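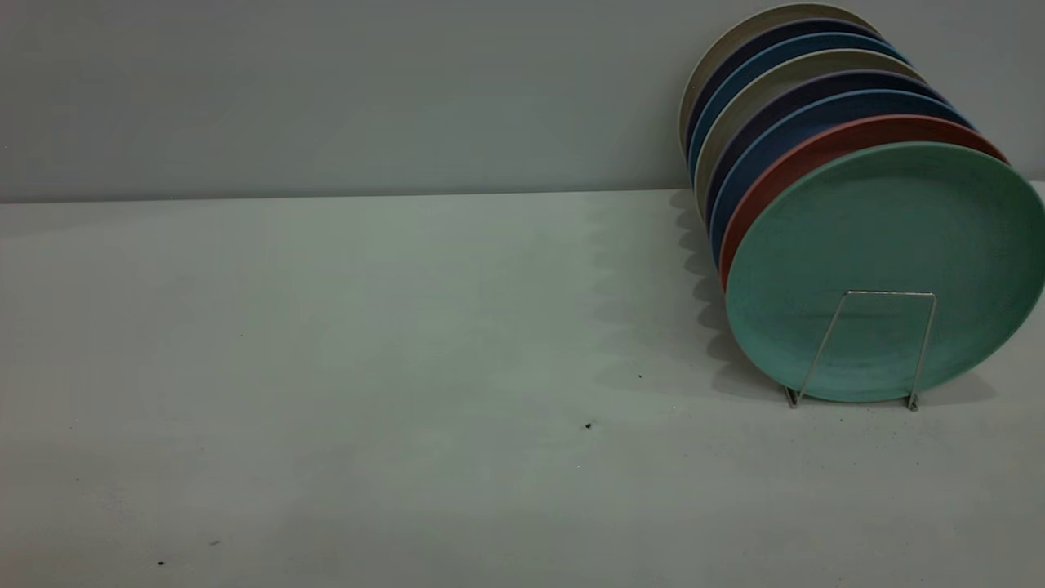
4. Loading the Bolley Countertop Dishwasher

Before you start, scrape. The Bolley has a filter, and the filter has limits. A pea is fine. A lasagna corner is a service call.

4.1 Pull the lower rack out until it clicks. If it doesn't click, push it back and pull again with more conviction.

4.2 Stand plates in the rear slots, eating side toward the spray arm. The rack takes 8 dinner plates. It will let you force in one more, and then it will wash none of them.

4.3 Lay bowls at an angle along the front. A bowl facing straight up comes out as a bowl of gray water.

4.4 Put knives in the basket point down. Forks may do as they please.

4.5 Spin the spray arm by hand. If it hits a ladle, move the ladle.

CAUTION: Do not put cast iron, good knives or anything inherited in this machine.
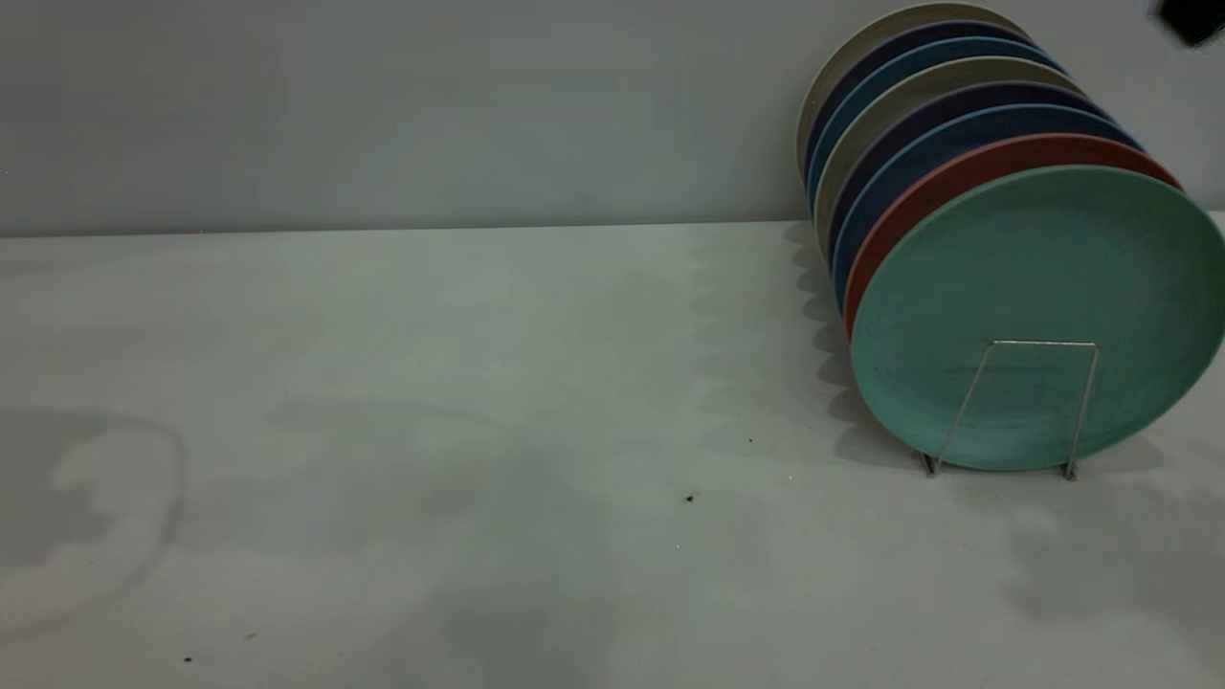 5. Choosing a Program

5.1 Fill the tank with 3 liters of water, stopping at the line. The line is on the left, where the light is worst.

5.2 Add one tablet and close the door.

5.3 Turn the dial to Quick, Daily or Heavy. Quick is for glasses. Heavy is for the pan you have been soaking since April.

5.4 Press Start once. Pressing it again cancels the program, and the machine will drain and sulk for a minute.

Note: The heater draws 800 watts. Give the dishwasher its own wall outlet and leave the kettle alone until the drying light comes on.

5.5 When the beeper sounds, open the door a hand's width and wait for the steam to clear. Unload the lower rack first.

If the display shows F3, see Section 8, Draining Problems.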